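作業ノート 2月 グレーの金属ビンの点検と片付け

午前
棚番446のビンを空にして内側を拭いた。オルクロウ案件で使ってから、しばらく手を付けていなかったもの。掃除機で隅の粉を吸い、そのあと中性洗剤を300倍に薄めて底と四面を拭く。洗剤はUlinexの残りを使用。あと一本で終わりなので発注が必要。

底のすり傷は拭いても変わらない。爪を当てて引っかかる深さではないので、このまま使う。隅の線状の摩耗も同じ扱いとした。奥側の斜めになった白っぽい面は、境目がぎざぎざで灰色の地が出ている。細かい黒い傷もある。塗り直すかどうかは次の打ち合わせで決めたい。
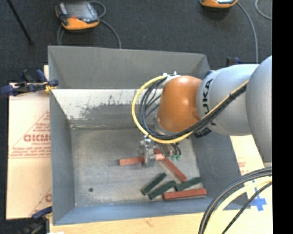
午後 ブロックの整理
赤茶色の直方体のブロックを台に並べ、欠けを確認。角が欠けたもの、ひびのあるものは別箱へ移した。Delormeから来た分は色がやや薄く、混ざると見分けにくい。小口に鉛筆で印を付けることにした。前回のチョークは半日で消えた。

重さも量ってみた。印11のブロックは3505 g。はかりの水平が少し怪しく、置き場所を変えると最後の桁が動く。値は参考程度。

メモ
・ビンの底に敷物を入れる案は保留。ゴム板は端がめくれる。
・雑巾は灰色のものをビン用、白いものをはかり用に分ける。
・別箱のブロックは捨てない。Ilholmの棚板の重しに使う予定。
・塗料の残量は未確認。明日の朝、倉庫で見る。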